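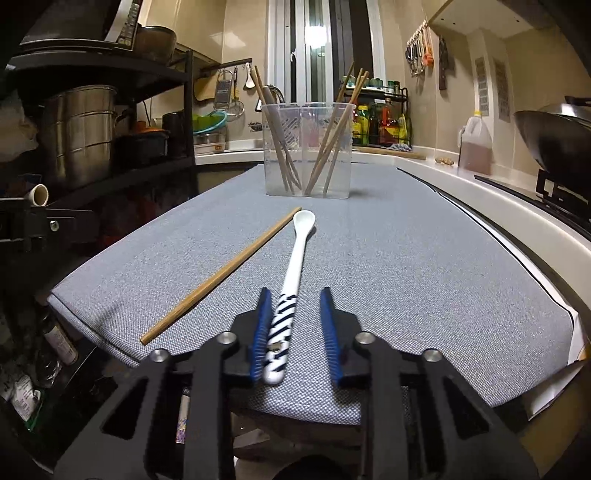
Moderico 핸드 그리퍼를 산 지 두 달쯤 되어 가는데, 그동안 부엌에서 시연 데이터를 모으며 느낀 점을 좀 길게 적어 볼게요. 저는 수저 정리 동작을 학습시키려고 지금까지 에피소드를 2632개 모았고, 하루 목표는 200개로 잡고 있어요.

제일 마음에 드는 건 파란 골이 진 손가락 패드예요. 도자기 숟가락처럼 매끈한 것도 제법 잘 잡아 주고, 나무젓가락 한 짝만 판 위에 비스듬히 놓여 있어도 각도만 잘 맞추면 집어 올릴 수 있답니다. 처음엔 자꾸 놓쳐서 속상했는데 며칠 지나니 손에 익더라고요!

아쉬운 점도 있어요. 오래 들고 있으면 손목이 뻐근해서 저는 15분마다 꼭 쉬어요. 그리고 창이나 유리문 쪽에서 빛이 세게 들어오는 시간에 모은 것 중 103개는 결국 지웠습니다. 같이 작업하는 Evelien은 아예 저녁에만 하자고 하네요 (저는 아침형이라 아직 버티는 중이에요).

설명서가 얇은 것도 조금 불만이지만, 집에서 예제를 차곡차곡 모으실 분께는 기쁘게 권하고 싶어요. 패드 교체용을 같이 주문해 두시면 마음이 편하실 거예요.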